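Exporting a photo for print in Kikov

1. Open the photo and choose File, then Export for Print.
2. Set the paper size first. If you change it later, the crop will be reset.
3. Choose the color profile of your paper. Llanos matte paper has its own profile in the list.

Note: Soft proof looks darker on bright screens — lower the brightness and wait 30 seconds. 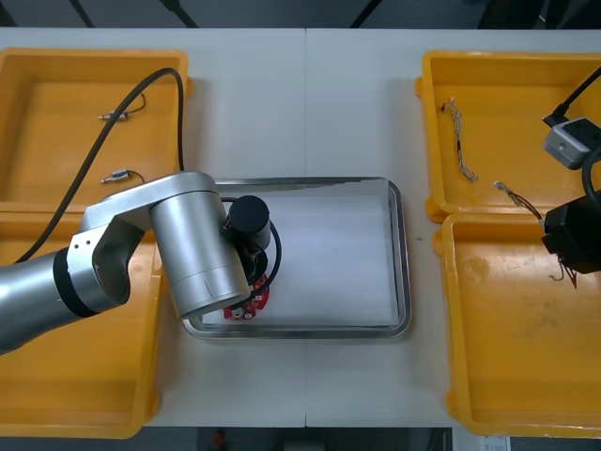
4. Press Export. Keep the original file, the export is always a copy with the layers merged.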